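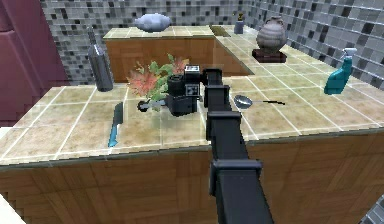

Figure 3. Simulated kitchen counter, external view. The tag on the gripper is used for pose checks.

4.2 What the planner scores do not tell us

The Basteo planner reached its goal pose in 135 of 1000 simulated trials when the target lay beside leafy plants, and its authors call this a solved case once retries are allowed. We are less sure. A retry in simulation costs nothing, and the Ronidex controller resets the arm to a clean state each time. Nine of our own 20 repeats gave a different path from the same seed, which points to the solver and leaves the perception module out of it.

We also doubt the wall texture. Irregular mosaic is rich in corners, and the Ososley tracker happily treats corners as landmarks. Small square tiles look much alike up close, though, and matches drift by a whole tile without any error being raised.
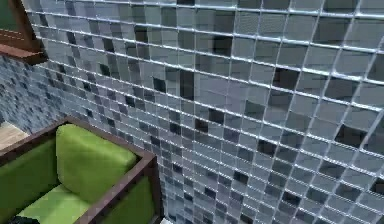 Figure 4. Mosaic wall beside the green armchair. No part of the arm is in view.

With only views like Figure 4 to work from, the tracker still reported high confidence. Aubert's filter lowered the score but kept the wrong match. We would not trust either number as a stopping rule.

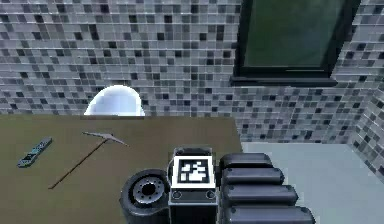 Tabletop goals raise a separate problem. The planner treats every object as a box, so a thin handle claims far more space than it needs, and free paths are thrown away before the search begins. Tighter shapes would help, at a cost in planning time that we have not measured.

Comments (2)

Huguette Pons: Was the colour of the grout varied between trials? I'd want that before blaming the matcher.

basteo_user: Same seed trouble at our end since April. Single thread fixed it.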